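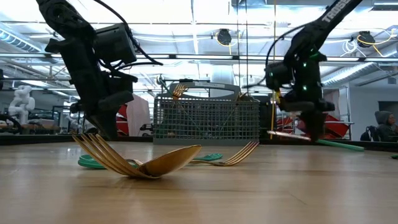 Unser Arbeitsplatz für die Besteckaufgabe: zwei Arme, ein grauer Korb und goldene Gabeln mit türkisen Griffen.

Besteck einräumen mit zwei Armen — so haben wir es im Kurs gemacht

Im Juni stand in unserem Robotik-Kurs die Aufgabe »Besteck in den Korb« an, und weil mich inzwischen ständig Leute aus der Parallelgruppe fragen, wie wir das Greifen hinbekommen haben, schreibe ich es jetzt einfach mal auf. Ihr braucht zwei Arme mit Parallelgreifern, je eine Kamera am Handgelenk, einen Besteckkorb und Besteck. Wie man die Arme einschaltet und kalibriert, steht im Kursskript von Ásdís Vídalín, das lasse ich hier weg.

Zuerst der Korb. Stellt ihn in die Mitte des Tisches, so dass beide Arme drankommen, ohne sich zu strecken. Dann fahrt ihr jeden Greifer einmal von Hand über den Rand und wieder zurück. Wenn dabei ein Ellbogen komisch ausweicht, verschiebt lieber den Korb als die Arme (wir haben es andersrum versucht und durften danach alles neu einmessen, super Nachmittag). Achtet auch auf den Tragebügel! Der steht oben drüber, und unser linker Greifer ist in den ersten Durchläufen dauernd daran hängen geblieben.

Dann das Besteck auf den Tisch. Fangt mit einem einzigen Teil an und legt erst später mehrere übereinander. Gabeln, die auf anderen Griffen liegen, kippen gern weg, sobald man sie anstupst.

Jetzt das eigentliche Greifen. Metall ist glatt und spiegelt, also gehen wir immer an den Griff, und zwar weit unten, wo er schmal wird. Am breiten Ende ist bei uns fast jedes Teil weggerutscht. Fahrt langsam runter, haltet kurz über der Tischplatte an und schaut ins Bild der Handkamera: Liegt der Griff mittig zwischen den Fingern? Erst dann schließen. Unsere Schließzeit sind 2 Sekunden, schneller sah schicker aus, hat aber die Löffel verdreht.
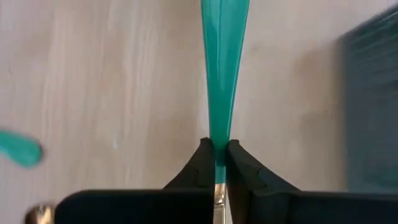 Blick der Handkamera: Die Finger fassen den Griff kurz vor dem Metallhals.

Zum Einräumen hebt ihr das Teil so hoch, dass es sicher über den Korbrand kommt, dreht es senkrecht und lasst es langsam ab. Ganz unten öffnen, kurz warten, gerade nach oben weg. Wer schräg rausfährt, zieht die Gabel wieder mit — fragt nicht, wie oft mir das passiert ist.

Für die Übungsaufnahmen haben wir pro Person 20 Durchläufe gemacht und nach jeweils fünf gewechselt, danach lässt die Konzentration nämlich ziemlich nach. Missglückte Versuche kommen bei uns in einen eigenen Ordner, mit einem Stichwort im Namen, also zum Beispiel »verdreht« oder »Bügel«. Gelöscht wird nichts, beim Suchen nach Fehlern waren gerade die Gold wert.

Noch was zum Licht: Wenn die Deckenlampen im Metall stark blenden, dreht das Besteck ein Stück. An den Kameraeinstellungen würde ich mitten in einer Serie nichts mehr ändern, sonst passen die Aufnahmen nicht zusammen.

Als Nächstes wollen wir die Übergabe von einem Arm zum anderen probieren. Wenn das klappt, kommt ein zweiter Teil.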